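Flunar fan meet, pre-door safety check
Venue: Cattaneo Hall, March 15, 2021
Checked by: Pierina Palumbo
Comments read by: Osvaldo Russo, allegedly

1. Fire exits clear: FAIL, then PASS
Exit B was behind a life-size cardboard Flunar. All five members. Moved to the lobby, where they can block something less important.

2. Seats match permit (916): PASS
Plus 11 folding chairs "for family." Folded again.

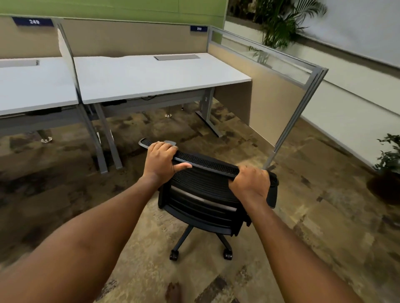

3. Stage edge taped: PASS
White tape, as asked in September. Thank you for getting to it.

4. Light stick batteries: PASS WITH COMMENT
Plimport sent 21 spares for the staff table. One was warm in the box. It now lives in a sand bucket and has its own label.

5. Confetti cannons: FAIL
Aimed at row one. The manager says the fans like it. The fans have eyes. Re-aim and call me.
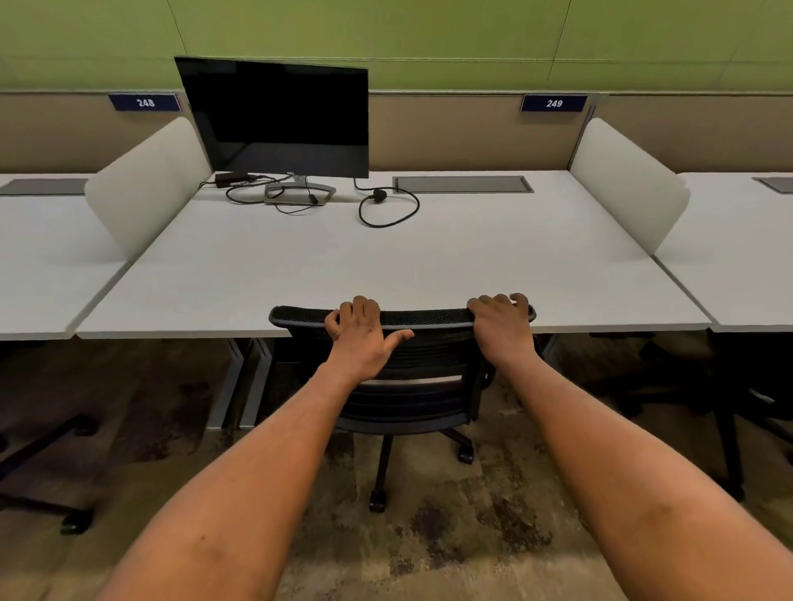

6. Barrier at autograph line: PASS
Pushed hard, held. Please don't let the maknae climb it this time.

7. Trap door locked: NOT CHECKED
Key is with Flomine, the choreography people. Osvaldo, get the key. No dance break until I sign this line.

8. First aid kit: PASS
18 ice packs, one bandage.

Recheck items 5 and 7 before doors.
P.P.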